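Robotics Club Teaches Its Two-Armed Machine to Pack a Toolbox

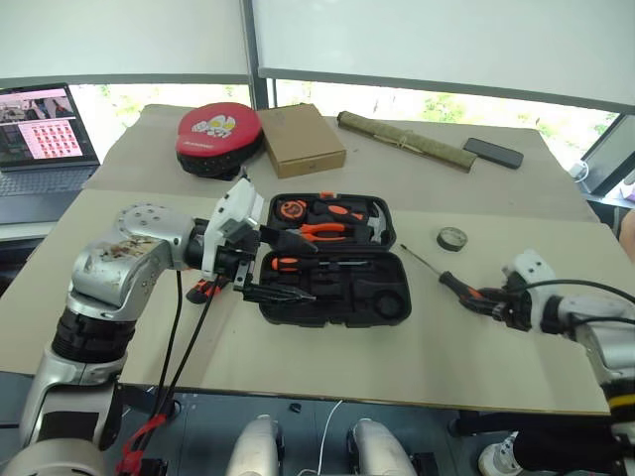

Working on the toolbox task, with one screwdriver in its slot and another in the right gripper.

I stopped by the Namska Community College robotics club last month figuring I'd stay ten minutes, get a quote or two and go home to dinner. I was there until the building closed. In my defense, it is really hard to walk away from a robot that is trying to put a screwdriver away!

The club is getting ready for the Jornell Student Challenge in April, and the job this year is tidying up. Each team gets a plastic tool case and a table with things on it, and the robot has to get the right tools back into the right slots. Sounds easy, right? I do it in my garage all the time (okay, my wife does it in our garage). But the slots in those molded cases are snug, and a screwdriver that goes in a little crooked just sits there on top like a seesaw.

So the students practice, and practice some more. One of them drives the arms by hand, so to speak, while the computer records every move, and later they use those recordings to train the thing to do it without a driver. They had 2,289 recordings saved when I visited, and 232 of those were nothing but screwdrivers. I asked if that got boring. The whole room said yes at the same time.

What I liked best was how much arguing goes on. There was a long one about whether the robot should pick up a screwdriver by the handle or closer to the middle, and it got pretty heated for a conversation about a screwdriver. The handle people seem to be winning. There's another one, still going, over whether the left arm should do the placing while the right arm waits its turn, or whether both should be moving at once to save time. Both at once looks great, but the arms can get in each other's way over the case, and a bump costs points.

The practice table has a lot more on it than tools, too. There's a cardboard box, a rolled-up green cloth tied with string, a roll of dark tape and a round red-and-black thing with a white cartoon-style graphic on it that I kept wanting to pick up. The judges put out stuff that doesn't belong in the case, and the robot is supposed to leave it alone.

I got a turn at the controls myself. I was going for the pliers, and I'll just say that the pliers were perfectly safe from me. It feels a bit like eating soup with somebody else's hand. A very patient freshman told me everybody is bad at it for the first 40 tries, so I only have 39 to go.

The club meets in the old drafting room in Lambrakis Hall, evenings from six until the lights go off at ten. They're up against 4 other schools in the regional round, including Grernier Tech, which took the trophy home last year and which came up in conversation more than once while I was there. The regional is open to the public and there's no charge to get in. Parking is behind the gym, and the students tell me to bring a cushion for the bleachers.

If you have an old tool case in decent shape, the club would love to have it, with or without the tools. They want the robot to practice on more than one layout before April. Drop it at the front desk in Lambrakis Hall and write "robotics" on it somewhere. I'm taking mine over this week, as soon as I find out where the pliers went.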